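The Box

The review was set for nine on Thu 22 June. Angeliki Tsoukalas had the task sheet printed by eight. It listed one chore: clear a clear plastic storage box of mixed household items, one item at a time, and put each where it belonged.

"Where it belongs according to whom?" asked Dénes Bíró.

"According to the sheet."

The sheet did not say. It gave a grip force limit, a time limit of 200 seconds per item, and a line for the operator's initials.

Plidach had shown in May that its controller could close two fingers on a known part 1000 times with 5 failures. The parts had been identical and had come down a belt. Zultdale, which was paying, made shelving and cared about belts. Gervásio Guerra, who was paying less, ran a home care service and cared about boxes.

"A shop floor is solved," Guerra said. "Come to my mother's apartment. She keeps the remote in with the sewing things."

Bíró opened the log from the overnight run. The planner had scored each object in the box by reach, width and friction. The long metal rod came first. It lay across two of the others, and lifting it would free the rest. The score for the remote was lower. The score for the black thing with gold trim was zero, and beside the zero the planner had written a class name: unknown, rigid.

"What would your mother do with the rod?" Tsoukalas asked.

"Leave it. It's my father's."

She wrote this down under Constraints. Then she crossed it out, there being no field in the planner for fathers, and wrote: rod, do not move. Bíró entered it. The planner ran for a few seconds and returned no valid sequence.

"It can't get under," he said.

"She gets under."

"How?"

Guerra thought about it. He put his left hand flat in the air, palm up, and slid the right one beneath it. He did it again, slower, with the fingers tilted.

Bíró reached for the jaw settings and changed the approach angle. Tsoukalas initialed the sheet, started the clock, and told them both to stand back from the table.

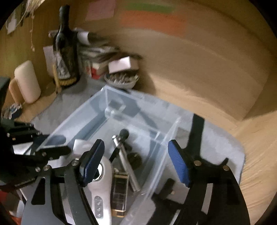
The clock read 41 when Guerra asked whether anyone had told it about the remote's batteries. Tsoukalas said that was a separate chore, and turned to a clean sheet to write it down.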